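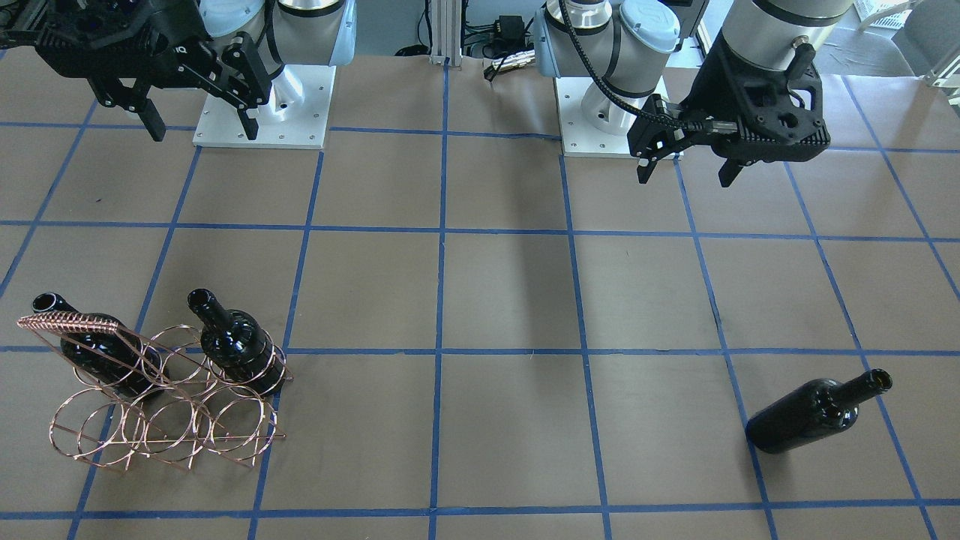
Home | My Tickets | Knowledge Base | Log out

Ticket 279 - Koltby label printer skips every other label
Status: open

Hi again! So I'm back with the Koltby, and I've tried pretty much everything from your last reply. I ran the calibration twice, holding the feed button until it blinked, and it spat out 8 blanks and then stopped like it was happy. Next print job, same thing - one good label, one blank, one good label, all the way down the roll.

I also swapped the Atance roll for a fresh one (250 labels, the narrow kind) and wiped the gap sensor with a dry cotton swab. No change. Then I went into the Tramitz driver and noticed the label height was set to 95 mm, and I'm sure I never typed that in! My labels are way shorter. I fixed it, saved, printed a test page, and got four good ones in a row. Hooray!

But after a restart it went right back to 95. I think the Mockus shipping plug-in is overwriting it when it loads, because with the plug-in turned off the setting stays put. Is there a way to lock the height, or do I need an older version of the plug-in? I can send the settings file if you want it.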